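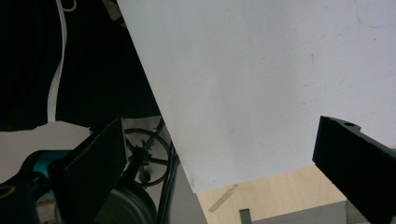 Fonau Hand-Held Demonstration Gripper

Overview

The Fonau is a two-finger gripper carried in the hand and used to record examples of manual work for a learning system. The operator performs a task with the tool as it would be performed by a robot arm fitted with the same fingers. A camera on the tool records the view between and beyond the fingers, and each completed attempt is stored as one demonstration. No robot is required at the place of recording.

The equipment is supplied by Michalík for use in laboratories, teaching workshops and light assembly areas. It is intended for trained adult operators working at a bench or table.

Fingers

The standard fingers are flat, black and matt, with a squared tip. They are suited to boards, sheets, cartons and small housings. Thin sheet material should be approached with the fingers facing one another and the tool held steady until the grip has been taken up. Large sheets may fill much of the camera view. Such recordings are acceptable, provided that both fingers remain visible and part of the work surface can be made out.

Fingers are sold in pairs and should be replaced in pairs. Worn fingers alter the way an object sits in the grip, and demonstrations recorded before and after a change of fingers should be stored under separate set numbers.

Preparing the work area

The area need not be cleared of ordinary items. Cables, fabric, tools and parts of other equipment may remain in view where they would be present during normal work. A learning system trained only on bare tables will often perform poorly elsewhere, and customers are advised to record in several rooms. Items which could catch on the fingers or on the operator's sleeve should be moved out of reach.

Lighting should be even. Glossy boards may produce strong reflections and should be tried in a short test recording first.

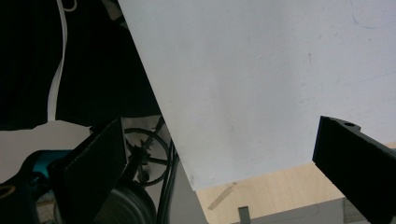

Sheet handling above a wooden work surface, with both fingers in view.

Recording a set

A set consists of 200 demonstrations of a single task. Smaller sets may be stored but are not accepted by the checking service described below. The operator should:

1. Enter the task name and set number.
2. Hold the tool still at the starting position until the tone sounds.
3. Carry out the task once, at an even pace.
4. Return the tool to rest and press the end key.
5. Mark the demonstration as kept or rejected.

Rejected demonstrations are retained in a separate folder and may be reviewed later. The position of the object should be varied between demonstrations. Operators are asked to take a break of 5 minutes after each hour of recording.

Checking service

Completed sets may be sent to the Ostley office, where they are examined for missing pictures, poor exposure and incorrect task names. A written report is returned with each set. The service is under the direction of Ryszard Malinowski, to whom questions concerning task design may also be addressed.

The checking service does not train learning systems on behalf of customers. Recordings remain the property of the customer and are deleted from the Ostley store once the report has been accepted.

Ordering information

Item 255: gripper with standard fingers, carrying case and charger.
Replacement fingers, standard, per pair: order separately.
Wrist support: available for left or right hand.
Bench stand: supplied with fixing screws.

Orders placed from July onwards will be dispatched from the Plotthorpe warehouse. Items for repair should continue to be sent to Ostley, packed in the original case and accompanied by a completed returns form.

Page last revised May 2019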